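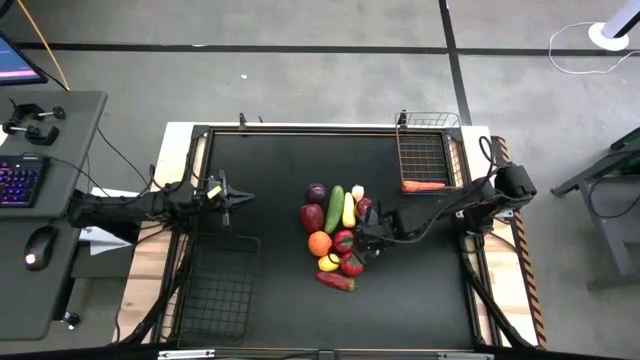 The last post ended with a bimanual policy that could sort produce into two baskets but spent a lot of its time going nowhere. Both arms would start toward the same item, one would back off, and then the other would back off too. I called this dithering and said I would look into it. Garnet Beaudoin read the post and suggested the fault was in the action chunking and had little to do with the vision encoder, where I had been looking. After a month of runs I think that is mostly correct.

Some background on the setup. The policy is a diffusion transformer that takes the camera views and joint positions and predicts a chunk of future actions for both arms together. The controller executes part of the chunk, then asks for another. In the original configuration each new chunk was sampled from scratch, with no knowledge of what the previous chunk had intended. When the demonstrations contain two reasonable choices (left arm takes the onion, right arm takes the onion), consecutive samples can land on different ones. With one arm this costs a little time. With two arms it costs more, and now and then it costs a collision stop.

The training set is 800 teleoperated episodes on the Flivholm table, all with artificial produce. The artificial items don't bruise, and they hold the same shape in August as they did in March, so any drift in the results has to come from somewhere else. They are also light and rather slick, which makes the grasps a bit harder than the real thing in some cases. The garlic is the worst of them.

I compared three variants, all trained from the same data with the same seeds.

Baseline. Independent chunks, as before.

Overlap averaging. Consecutive chunks are blended over the steps where they overlap. This is cheap and needs no retraining. It smooths the motion, but when two chunks disagree about which item to take, the average of the two is a path to the empty space between them. The gripper then closes on nothing.

Prefix conditioning. The unexecuted tail of the previous chunk is fed to the sampler as a fixed prefix, and the new chunk has to continue from it. I dropped the prefix at random during training so that the policy can still change its mind when an item slips. Morin, our training code, needed a small change to the data loader for this and nothing else.

Each variant got 200 evaluation trials with randomized layouts. A trial counts as a success if every item ends up in its assigned basket with no operator stop. Prefix conditioning finished first, the baseline second and overlap averaging last. I had expected the averaging to at least match the baseline. Looking at the logs, it did reduce collision stops, but it lost more than that through missed grasps.

The gain was largest early in a trial, when the items are still packed close together and there are many valid choices. Once only a few are left, the three variants behave much the same – there is not much to disagree about.

One failure got worse. With the prefix always present at test time, the policy is slower to react when a grasp fails. It carries an empty gripper to the basket, opens it, and only then goes back. Dropping the prefix whenever the measured gripper width disagrees with the predicted width fixes most of these cases. It is a hand-written rule and I would like to get rid of it.

Latency matters too. The sampler takes 330 milliseconds on the workstation beside the table, and the prefix has to cover at least that long or the arms pause between chunks. Going shorter saves nothing.

Next is the same comparison on the Skunencombe set, which has 4000 episodes and a wider mix of objects. If the effect comes from ambiguity in the demonstrations, it should be larger there. The Prikolow baskets are also due to be swapped for deeper ones, and I will rerun the baseline before changing anything else.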